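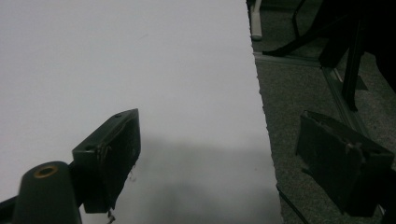
Does it matter if the white board takes up most of the view?

Hello all, first time posting, so bear with me. I'm gathering examples with a hand-held gripper for a small home project, teaching a model to pick up and move stiff sheets, and I've got 227 recordings so far out of the 3,000 I was (rather cheerfully!) aiming for. My worry is the background. When I come in close to the big white sheet there's very little left to see apart from a strip of speckled grey carpet and some metal rails down one side, and the gripper throws a soft shadow right across the white. Should I start again with a coloured sheet, or carry on as I am?
Posted by Flileck

Please don't start again! I had the same wobble last March and threw away a whole week's work, which I still regret. The edge of the sheet is what your model needs most, and yours shows up nicely against the carpet. I'd keep what you have and add variety from now on: begin some recordings further back, come in from the other side, and do a few with the lamp moved so the shadow falls somewhere else. I do 8 recordings, change one thing, then do another 8, with a cup of tea in between when my wrist complains. Do jot down what you changed each time, as you won't remember by Monday. I also trim any threads off the fingers before I begin, though that may just be me being fussy.
Posted by Arnero

Shadows are fine, mine are full of them. Get a brighter lamp maybe?
Posted by Usman

I'd go along with Arnero, with one small addition. Before you do hundreds more, train on the 227 and try it on 5 sheet positions it hasn't met. If it keeps missing the edge when the white fills the view, you'll know to record more starts from further away. It's an afternoon well spent, and much kinder than finding out at the end. Do come back and tell us how you get on!
Posted by Jekow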